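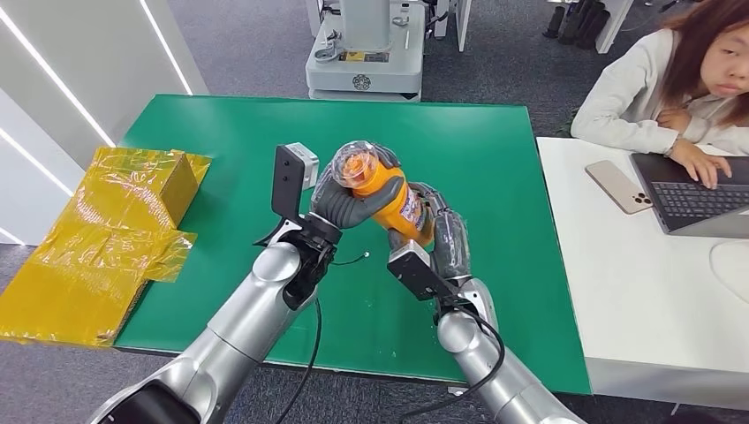

**How do I pack a plastic bottle with a snap-on cap so it doesn't leak in the mail?**

Posted by **Simin Arabzadeh** in Packing & Moving

I need to send a few plastic bottles of dish soap and shampoo to my sister. They are the ordinary kind with a plastic cap that covers the spout. The last time I mailed one, the cap popped open in the box and everything else in there was coated. I had put it in a grocery bag with the handles tied, and the bag leaked too.

The bottles have been opened, so there is no seal under the cap anymore. The heaviest is 27 ounces. I have packing tape, some plastic wrap from the kitchen, zip bags and plenty of small cardboard boxes. It has to go from Stustdale to the coast and will be on a truck for several days in December. Do I need to buy anything else?

---

**Houshang Bagheri**

Take the cap off, put a piece of plastic wrap over the mouth of the bottle, and screw the cap back down over it. The wrap acts as a gasket. Use a double layer, and cut it big enough that it comes down past the threads on all sides. If the cap is the kind with a separate clear cover, snap the cover on after that.

Before you do this, open the cap, squeeze a little air out of the bottle and put the wrap on while the sides are still slightly pushed in. It leaves room for the contents to expand. A bottle filled right to the top is the one most likely to leak, and I would pour a little out of it first.

Then:

- Wipe the neck and threads dry. Tape will not stick to soap.
- Run one strip of tape over the top of the cap and down both sides of the bottle.
- Run a second strip around the joint between cap and bottle. Fold the end under so your sister can get it off.
- Put the bottle in a zip bag, press the air out and close it. Put that bag in a second one with the zipper at the opposite end.
- Stand it upright in the box with 2 inches of crumpled paper on every side, including the bottom.

Pack each bottle in its own bags. If you put two in the same bag they rub against each other, and one cap can push the other open.

You do not need to buy anything. Stretch wrap is nice to have for the outside of the box if it might sit in the rain, but a plastic bag around the contents does the same job. I use the Gareo rolls from the hardware store, and they cling better than kitchen wrap. Leave the wrap off if you are taking the box to a post office counter. Ours won't accept a box with the address under plastic.

Ask at the counter before you send anything other than soap or shampoo. Bleach, drain cleaner, nail polish remover and some sprays have their own rules.

Edit: fixed the part about the second bag, I had the zippers at the same end.

---

**clorholm2530**

just tape it shut and put it in a bag. never had one leak

also check what it costs first, shampoo is heavy and it can be cheaper to have her buy it there

---

**Kiani**

Most of what Houshang wrote is how I do it, with one difference. I don't put tape directly on the bottle if it has a paper label, as the label comes off with it. I put a rubber band around the neck over the plastic wrap, then the cap cover, then a strip of masking tape. Masking tape holds well enough for a few days and peels off clean.

Test it before you box it up. Lay the wrapped bottle on its side on a paper towel overnight, and give it a squeeze in the morning. If the towel has a spot on it, the cap is probably cracked or the threads are worn, and more tape will not help. Pour the soap into a jar with a screw lid, or a clean water bottle. Label it if you do.

For pump bottles, take the pump out completely and use a plain cap. The locking pumps come unlocked. I bought plain caps at the dollar store for 58 cents each and they fit every shampoo bottle I had except one.

> **Simin Arabzadeh:** Thanks. I did the towel test on all of them and one had a wet ring by morning, so that one is going in a jar. Does it matter if the jar is glass?

> **Kiani:** Plastic if you have it. If it has to be glass, wrap it in a towel and leave some space at the top of the jar.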